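Foros > Casa y bricolaje > Cocina > Encimeras y mesas de trabajo

Buscar en el foro Buscar Búsqueda avanzada

Tema: ¿Superficie blanca mate o con brillo para la mesa de trabajo?
Iniciado por yamuna_varghese, 16 de enero

yamuna_varghese
Buenas. Estoy cambiando la mesa de trabajo de la cocina y me quedan dos opciones, las dos en blanco: el tablero mate de Suvuvwood y el brillante de Jonstead. El primero sale a 209 euros con el canto puesto y el segundo a 84, pero el canto va aparte y lo tendría que pegar yo. La mesa mide 62 cm de fondo y va pegada a una ventana que da al sur. ¿Alguien tiene el mate desde hace tiempo? Me preocupan las manchas de café y de cúrcuma, que en casa se usa mucho.

tornillo_flojo
Mate sin dudarlo. Con ventana al sur, el brillo te va a molestar todas las mañanas. Yo tuve uno brillante en el piso anterior y se veía cada pasada de la bayeta.

Urmas D.
No estoy de acuerdo. El mate retiene la grasa y hay que frotar más. La cúrcuma en un mate se queda, al menos en el mío se quedó. En el brillante la quitas con un poco de alcohol. Además pagar más del doble por el canto puesto me parece mucho, pegar un canto con la plancha es una tarde de trabajo.

tornillo_flojo
Depende del mate, Urmas. Los de hace diez años eran muy porosos. El tuyo de qué marca es?

Urmas D.
Hegde. Comprado en julio, no hace diez años.

marisol_h
El blanco es sufrido para lo que quieras menos para el óxido. Una lata mojada olvidada por la noche y tienes el cerco. A mí me pasó con una de tomate y salió a medias con bicarbonato.
Y sobre el blanco las cosas de color resaltan, que también cuenta.

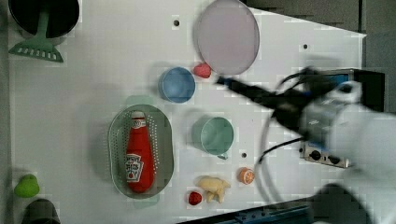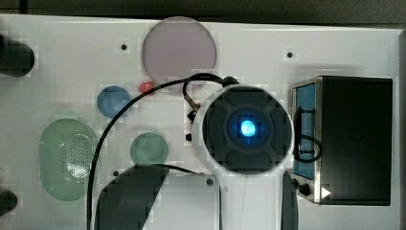 En mi casa elegí blanco por eso, tengo la vajilla de colores y sobre la madera se perdía. Lo que no haría otra vez es dejar la junta con la pared en silicona blanca. Amarillea antes que el tablero. Ponla gris o transparente.

yamuna_varghese
Gracias a todos. Lo de la silicona lo apunto. Marisol, ¿el tuyo es mate? ¿Y con qué lo limpias a diario?

marisol_h
Mate, sí. Agua con una gota de lavavajillas y paño de microfibra. Una vez al mes le paso el limpiador de Reltby, el del bote grande. Estropajo nunca, ni por el lado blando.

pacoelx
Yo añadiría que pidas muestras. En la tienda te dan un trozo pequeño si insistes. Le echas cúrcuma con aceite, lo dejas una noche y al día siguiente lo limpias como limpiarías en casa. Así sales de dudas con tu producto y no con el de Urmas.

Urmas D.
Eso me parece bien. Y que pruebe también a cortar encima, porque en el mate la raya del cuchillo sale blanquecina y en el brillante se nota según le dé la luz. Que no diga luego que no se avisó.

tornillo_flojo
Quien corta sin tabla se merece la raya.

Urmas D.
En mi casa hay adolescentes.

yamuna_varghese
He pedido muestra de los dos. La de Jonstead me la dieron en el momento, la de Suvuvwood tarda 2 semanas. Pregunté también por el canto y me dicen que el que viene puesto va con cola de poliuretano, que aguanta mejor el vapor. La mesa queda al lado del hervidor, así que eso me inclina un poco hacia el caro.

pacoelx
Con el hervidor al lado yo también iría a poliuretano. El canto de plancha se me levantó por la esquina justo donde le daba el vapor.

Urmas D.
O mueves el hervidor.

yamuna_varghese
No hay otro enchufe. Cuando tenga la segunda muestra hago la prueba de la cúrcuma y pongo aquí el resultado.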